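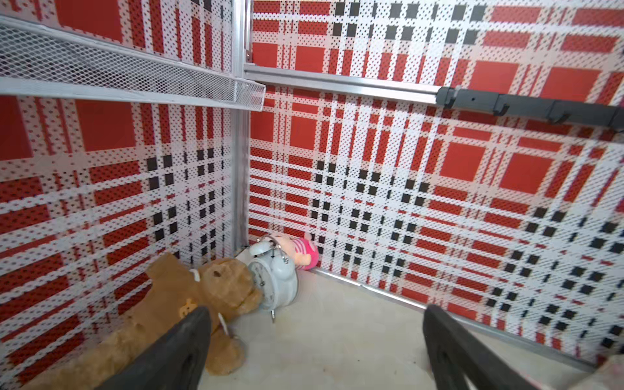 M. Nedeljković

Print this page
E-mail this page to a friend

How to make a tartan corner from perforated panels

I love a bold check, and I've wanted to put one behind a set of toy shelves for ages. Perforated panels turned out to be a brilliant way of doing it, as you get the pattern and somewhere to hang things in one go! The red, white and black plaid is as loud as I'd hoped, and a brown teddy looks very much at home against it.

You will need:

2 perforated panels
1 silver corner post, plus clips
Patterned self-adhesive film (mine is from Wendis)
A wire mesh shelf with a raised front lip
A rail
Thin metal trim for the bottom edge
16 mm screws
A soft cloth, a sharp craft knife, a pencil and a fine knitting needle

Covering the panels

Wipe both panels down and let them dry. Lay them side by side on the floor, in the order they'll stand, and roll the film out over the top before you peel anything. With a big check you really do want to see where the squares will land. I lined up a row of the large red squares on both sides so that they'd meet at the post, and marked the back of the film in pencil.

Cut each piece with a good margin all round. Mine came to 376 mm across before trimming, but measure your own panels. Peel back a narrow strip along the top, stick that down straight, then work downwards with the cloth, pulling the backing away a little at a time. If a bubble appears, lift the film and go over it again. It's more forgiving than wallpaper, I promise.

Now for the holes. Turn the panel face up near a window and you'll see each one as a tiny dimple. Push the knitting needle through, front to back, row by row. It takes an evening (put some music on) and I found it wonderfully soothing. All those little dots break the plaid up and give it an almost woven look, which I like even more than the plain film.

Joining the corner

Stand the post upright and bring in the left panel first, then the right. Clip the top before the bottom, and check that the stripes are still level with each other before you press the last clip home. If they're out by a hair, slacken everything and slide one panel up. I had to do this 4 times and it was worth it.

Fit the trim along the foot of the wall last. It hides the raw edge of the film and stops it lifting when you sweep. A pale floor is lovely with this much red. I tried a dark mat first and the whole corner went gloomy.

Shelf and rail

The mesh shelf goes high on the left wall, with its end up by the post. Choose an open mesh if you can, as the check shows faintly through it and you don't lose any of your pattern. Use 3 screws along the back edge and tighten them a bit at a time.

The rail runs along the right wall. Mine is silver by the post and carries on as a black bar with small hooks or tabs underneath, and I'm already eyeing up things to hang there. Little drawstring bags for building bricks are next on my list!

Updated 22nd December: the film I put up in July hasn't peeled anywhere, even along the bottom.

Print this page
E-mail this page to a friend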